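Chapter 4
Other Minds

In Chapter 3 we looked at what a person can be sure of about his or her own thoughts. The argument there left one question open. If I know my own pain by having it, how do I know that you have any? This is called the problem of other minds, and it will take up this chapter and most of the next.

Start with an ordinary case. Your neighbor catches her finger in a car door. She shouts, pulls her hand back and holds it against her chest. You do not stop to work out whether she is in pain. You go over to help. Yet all you have to go on is a shout and a movement of the arm. The pain, if there is one, is hers.

The problem has two parts, and students often run them together. The first is about knowledge: what gives me the right to say that someone else is in pain? The second is about meaning: if I learned the word "pain" from my own case, what can I mean when I use it of you? Sections 4.1 to 4.3 deal with the first part. Section 4.4 deals with the second. 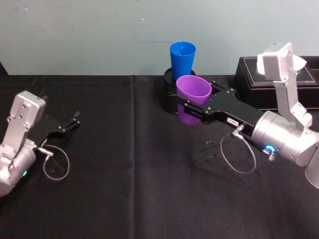

Figure 4.1 Two robot arms over a black cloth, grippers turned toward each other.

4.1 The argument from analogy

The oldest answer goes like this. In my own case, I find that certain things go together. Damage to my body is followed by a feeling, and the feeling is followed by a cry. When I look at you, I find the damage and the cry. The middle item is missing from what I can observe, so I fill it in. You are built as I am and you act as I do, and I conclude that you also feel as I do.

Two objections are usually made. The first is that the sample is too small. Suppose the town of Jorkstead has 1000 mailboxes. I open one, find a letter in it, and announce that there is a letter in every other box. Few people would accept this. If I had opened 200 boxes and found a letter in 92 of them, I could at least make a fair guess about the rest. The argument from analogy never gets past the first box, which is my own.

The second objection is that the conclusion cannot be checked. A guess about mailboxes can be tested by opening more of them. There is no such test for the feelings of another person.

In her Grarnau lectures, Orysia Hutsuliak replied to the first objection. She held that one case can be enough when we understand why the items go together. A mechanic who has taken apart a single pump may know how every pump of that model works.
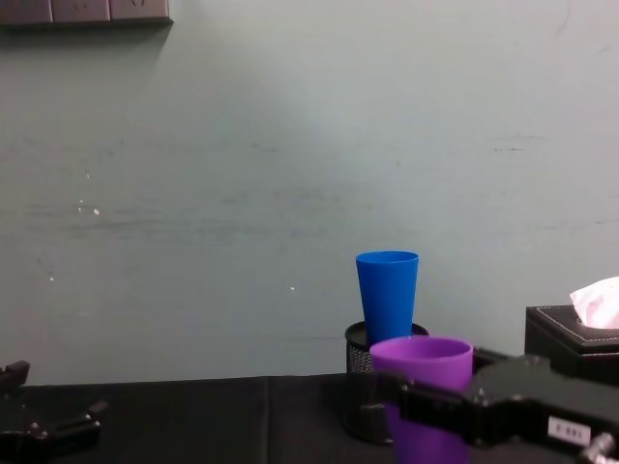 Her reply moves the weight of the argument. It no longer rests on how many cases I have seen. It rests on whether I understand how damage leads to feeling and feeling leads to a cry. Critics have said that we do not understand this even in our own case. I know that the pain follows the injury, but I may have no idea how. Hutsuliak accepted the point in part and said that a rough understanding will support a rough conclusion. We will come back to this in Section 4.3.

Before going on, write down 8 things you believe about the feelings of someone you know well. Next to each one, note what you saw or heard that led you to believe it. Keep the list. You will need it for the exercises at the end of Section 4.2.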